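I love a cork coaster, and it took me far too long to start using them anywhere but the coffee table! Mine live in a stack by the cupboard now, and one comes out every time a drink gets put down. Pale surfaces show every ring, and I was forever scrubbing at ours on a Wednesday night.

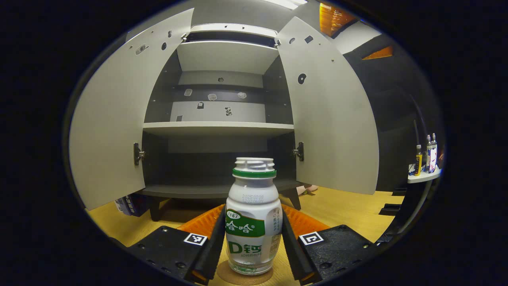
THE CUPBOARD

Little bottles of milk drink, like the Wahaha AD calcium one on its tan coaster, are brilliant for small hands but they do get lost behind the cereal. Open both doors wide before you put the shopping away - you'll see the corners properly - and stand the bottles upright with the date facing you. It's printed up on the shoulder in faint grey, so do this in good light.

Sticky cork? Wipe with a barely damp cloth and leave it flat overnight. Su-bin Koo wrote in to say she turns hers over halfway, and I've started doing the same. Lovely tip!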